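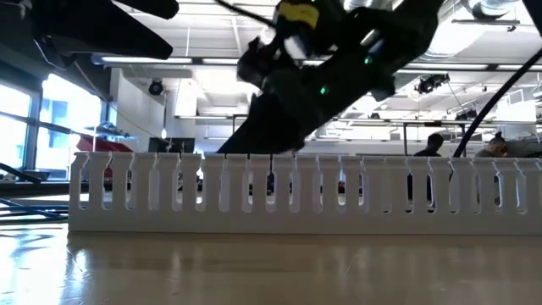 How do I propose a public workshop at the Ristby community center?

Fill out the one-page proposal form at the front desk or ask for it by email, and turn it in at least 30 days before the date you want.

Before you fill it out

Pick a topic you can cover in one session. Most first workshops run 2 hours. If yours needs more time, propose it as a series and list what each session covers.

Decide who it is for. Write "adults," "teens" or "all ages" on the form. Children under 12 must come with an adult.

Filling out the form

1. Give the workshop a plain title. "Mending Jeans by Hand" gets more sign-ups than "Thread Stories."
2. Write a description of three or four sentences. Say what people will make or learn and what they should bring.
3. List the furniture and equipment you need, including outlets and a sink.
4. Put down the smallest and largest group you will teach.
5. Add any materials fee. The fee is paid to you at the door, and the center does not take a share.

After you turn it in

Milagros Quezada reads the proposals and will call or email you with questions. If the room is free, she will send a room agreement. Sign it and return it with a short bio for the July or fall program guide.

On the day

Rooms open half an hour before the start time. Check in at the desk to pick up the sign-in sheet. Afterward, wipe the tables, stack the chairs along the back wall and leave the sheet in the tray by the office door.

To change or cancel a date, call Pascual Paredes at the front desk.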